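Collecting Grasp Examples from a Bin of Mixed Objects

By Elif Naz Değirmenci

When I first started gathering grasp examples for our picking model, I thought the hard part would be the model. I spent weeks reading about networks and almost no time thinking about the bin. Then I trained on my first batch, watched the arm reach very confidently for a patch of empty floor, and had to go back and learn how to collect data properly. This page is the guide I wish I'd had that November, and I've tried to put in the small things as well as the big ones.

It assumes you already have an arm that moves when you tell it to, a gripper, and a camera mounted at the wrist. You'll also want a second camera that stays put and looks at the whole bin. I use Kistia for recording because it's what our lab has, but any tool that saves pictures and joint positions on the same clock will do.

Step 1: Fix the bin in place

Clamp it. Please clamp it! A bin that creeps a little every time the gripper brushes a wall will quietly spoil a whole afternoon of recordings, and you won't notice until you try to line the pictures up with the arm positions. One spring clamp on the rim is usually plenty for a light bin. Put some tape on the table at the corners too, so that if somebody does bump it you can slide it back to where it was.

Step 2: Tidy the cables before you tidy anything else

Move the arm by hand (or slowly, with the controller) to all four corners of the bin and watch what the cables do. You want enough slack that nothing pulls tight when the wrist turns, and you want the loop to stay clear of the fingers. Some of the bin will be hidden from the fixed camera whenever the arm is over it, and that's fine, so long as you save a clear view first. I take one picture with the arm parked out of the way before every single attempt. It adds a few seconds and I have never regretted it.

Step 3: Choose objects that disagree with each other

My first set was all little boxes, and the model learned little boxes beautifully and nothing else. These days I raid the kitchen drawer and the toy basket. Long thin things, round shiny things, bristly things, and at least one see-through thing, which will be your hardest item by far and well worth the trouble. Put them in loosely and let them overlap. It's very tempting to space them out nicely, and I still catch myself doing it, but a tidy bin gives you tidy examples and then the real bin comes as a shock to the poor model.

With brushes, let some of them lean on a wall or stick out over the edge. A long handle gives the gripper several places it could hold, and you'd like to record a good few of them.
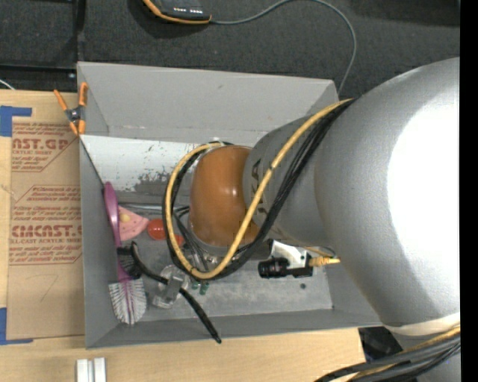
Step 4: Record the attempt, including the bad ones

Each attempt gets its own folder in my setup. Start recording before the arm moves, guide it down to the object, close the gripper, lift, and stop recording only once the arm is back at its parking spot. I make 5 attempts on one layout and then mix everything up with a wooden spoon. If you keep going much longer than that, the later attempts start to look like copies of the earlier ones.

Keep the misses. I know it feels wrong to save a folder where the gripper closed on thin air, but the model needs to see those too. Mark them as misses and carry on.

Step 5: Label while you still remember

I write two things down right after each attempt: which object I was going for, and whether it came up. If you leave it until evening you will be squinting at recordings and guessing. My label file is plain text with one line per attempt, and the folder name goes first:

0041, dish brush, held
0042, dish brush, missed
0043, clear plastic piece, dropped on lift

"Dropped" gets its own word in my files because a grasp that slips is a different lesson from one that never touched anything.

Step 6: Check a small batch before you collect a big one

My first usable set had 253 attempts in it. Before going further than that, train something quick and rough and look at where it wants to reach. If it keeps choosing the same corner, your layouts are probably lopsided, so shift more of the objects to the other half of the bin and collect another round.

Back up the raw recordings somewhere separate before you start trimming or renaming anything. I keep mine on a drive labeled Plolton, and the trimmed copies never go on it.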